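Bench notebook, Ullville workshop, July
Wipe dispensers for the white table: refill and lid notes 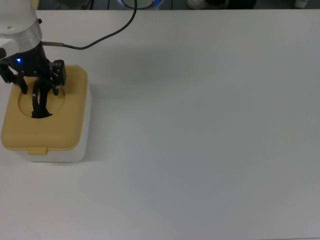 Why we are changing the supply

The soft refill packs dry out once the flap stops sticking. Last month we threw away most of a pack from Cinbridge after the top third went stiff. Ordered square boxes with a hard yellow lid and a round opening, to stand at the left end of the table, clear of the work area. Refills come from Horobets, dry rolls, 500 sheets to the carton. We add our own fluid.

Loading, 9:40

Lid off, roll in with the core pulled out first. Start the sheet from the center of the roll. Starting from the outside works for the first few pulls and then the roll turns with the sheet and jams under the lid.

Fluid: 191 ml per roll. I tried less and the lower half stayed dry after an hour. More than that leaves a puddle in the bottom and the first sheets drip on the table. Poured in a slow spiral, waited 12 minutes, turned the box upside down on a tray for the same time again with tape over the opening. Tape residue came off with the first wipe.

Feeding the first sheet

Twist the corner to a point, pass it up through the opening from below, close the lid, then pull straight up. Pulling at an angle drags the sheet over the rim and it tears short. If the corner drops back inside, it can be picked out through the opening without taking the lid off, but go in narrow and close on the sheet only — pinching two layers brings up a rope of them.

Pull test

Three rolls, one person pulling, table cleaned between rolls.
Roll A: even moisture, two double pulls near the start.
Roll B: corner fell back four times. The perforations on this one were cut deeper than on the others.
Roll C: no double pulls. Last few sheets wetter than I would like.

The box slides when nearly empty. Put a square of rubber mat under it for roll C and it stayed where it was. The mat leaves a gray mark on the white top if it sits overnight, so lift it at the end of the day.

Stock

Skisora quoted for 3000 sheets at a better price per carton, same roll diameter on paper. Asked for one sample roll before we commit. Core width is not on their sheet and our boxes have little room to spare.

To do

Label the fluid bottle with the mix ratio and date.
Cut two more mat squares.
Repeat roll B with a roll from a different carton.
Check the moisture of a closed box after a week with the opening left uncovered.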